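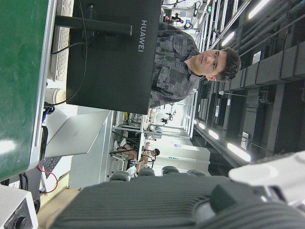
The arm is the easy part of a robot budget, and it is usually the only part people have a price for. A supplier such as Morner or Buchanan will send a quote for the arm, the controller and perhaps a gripper, and that figure gets carried straight into the plan. Then the arm needs a desk. Look at what collects beside a working gripper: a monitor on a stand arm, a keyboard, an open laptop, blue cables in a bundle and a red one hanging in a loop. Every item on that desk was bought by someone or taken from another job, and either way it belongs in the costing.

These steps are for a small lab, college workshop or office planning its first bench arm. They follow the order we use at Tasance.

Step 1. Write down the job

Put the task in one sentence, with the heaviest object the arm will lift and the furthest point it has to reach. Include the weight of the gripper in the load. If there are two tasks, cost the harder one and see whether the arm that does it can also do the other.

Step 2. Measure the space

Mark the full reach of the arm on the floor and desk with tape. Leave the tape down for a few days of normal work. If people keep walking or sitting inside it, you will need a bigger area, a guard or a slower speed setting, and each of those changes the price. Check the power points and network outlets while you are there. An electrician's visit is cheaper to plan now than to organise after delivery.

Step 3. List everything in groups

Use a spreadsheet with one row for each item. Our own template has nine groups:

- arm and controller
- gripper, spare fingers and pads
- wrist camera and mount
- base plate or stand
- computer, monitor and monitor arm
- cables, adaptors and cable ties
- safety gear, including the stop button
- freight, insurance and installation
- training and staff time

Fill in the rows you already own as well. Enter them at zero and add a note saying where they are coming from. A laptop borrowed from another project has to go back at some stage.

Step 4. Get two quotes on the same terms

Send both suppliers the same page. Ask each to show freight, tax, software licences and warranty on separate lines. Some controllers include the software and some charge for it every year. Ask for the price of a replacement gripper and how long one takes to arrive. On our last order the arm took nine weeks, and the base plate came after it.

Step 5. Cost the people 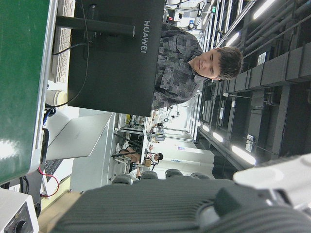 One reader wrote to say that staff time was the line their workshop left out altogether, and that by the end of the first term it had cost them more than the gripper. They had allowed for a training day and nothing for the weeks of setting up, testing and fixing small faults that followed.

We now ask whoever will run the arm to estimate their own hours for setup, and for each month after that. Price those hours at the full cost of employment. If two people share the work, allow time for both to be trained, and for handovers.

Step 6. Add a reserve

We add 17 per cent to the total as a reserve. Keep it as its own row at the bottom of the sheet. If you spread it through the other rows, it disappears when someone trims the budget. Ours mostly goes on cables, brackets and gripper pads.

Step 7. Plan the payments

Suppliers often want a deposit with the order and the balance before shipping. Write the expected month beside each row. If your funds close off in June, an arm ordered in April may be delivered and invoiced in the wrong budget year. Talk to your finance office before you sign.

Step 8. Set a review

Go back to the sheet three months after installation and fill in what was really paid. Keep the old figures in the next column. The Sindilden template has a column for this already; in other spreadsheets you will need to add one.

Tasance > Guides > Equipment planning > Budgeting for a bench arm

Related guides
Leasing or buying a small robot arm
How to read a Morner quote
Choosing a gripper for mixed objects
Sindilden template: notes on the new columns
Planning power and network for a shared lab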